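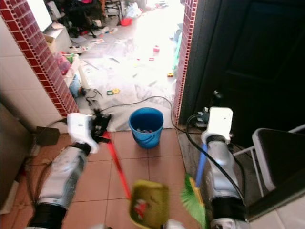

**Ticket 711: Pritgate store room, label printer drops off network**

Status: open, waiting on Witley

**9:10** Printer shows offline on both front desk PCs. Power light green, network light off. Restarted the printer, no change.

**9:25** Swapped the patch cable. Network light came on, then went off after a minute or so. Tried the same cable in the spare wall port, same result.

**10:05** Printed the config page from the panel. Address ends in 44, which is what the old Tavares scanner used before we moved it. Scanner is still plugged in at the back bench. Unplugged it.

**10:20** Printer back online. Test label fine from PC 1. PC 2 gives error 627.

**11:40** Removed and re-added the printer on PC 2 with the Fandoteck driver. Error 627 again. Old driver works but cuts off the last line of the label.

**1:15** Sent the log and config page to Witley. Asked for a fixed address for the scanner.

Until they answer, print from PC 1 only and leave the scanner unplugged.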